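**Nurnalo two-hand kit, home build: 3 stars out of 5**

I bought the Nurnalo kit in August with one question: could a person with a normal kitchen and no lab put a pair of robot hands to work on the dishes? The product page says yes, in a weekend. I had doubts, and I still have most of them.

The build took me 6 evenings at the shared shop in Gotcombe. The manual is decent until you reach the wrists, where it sends you to a Pathak supplement that wasn't in my box. Routing the cables is fiddly, and the screws are soft — use a good driver or you'll be drilling one out like I did.

Then you get to the kitchen and the plates and bowls. 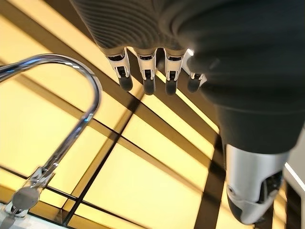
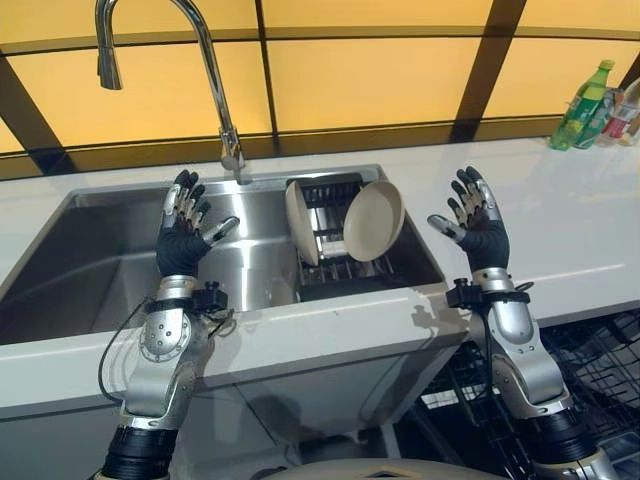
Fingers over a white bowl:
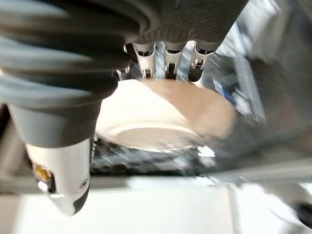

My main gripe is setup. Move the stand a little and you have to redo the calibration, all 900 steps of it, with a progress bar that tells you nothing. The Clutlow software also logged 3,113 warnings in my first week. Support told me to ignore them. I don't like being told to ignore warnings by a thing with a grip.

The knit sleeves are a weak point too. They bunch up, and I'd like to know what they look like after a year near a faucet. No spares are listed on the store page.

What I will give them: the joints feel solid when you turn them by hand, and the fingertip pads come off without tools. If you like building, there's a lot to enjoy. If you want clean plates, buy a brush and wait for version two.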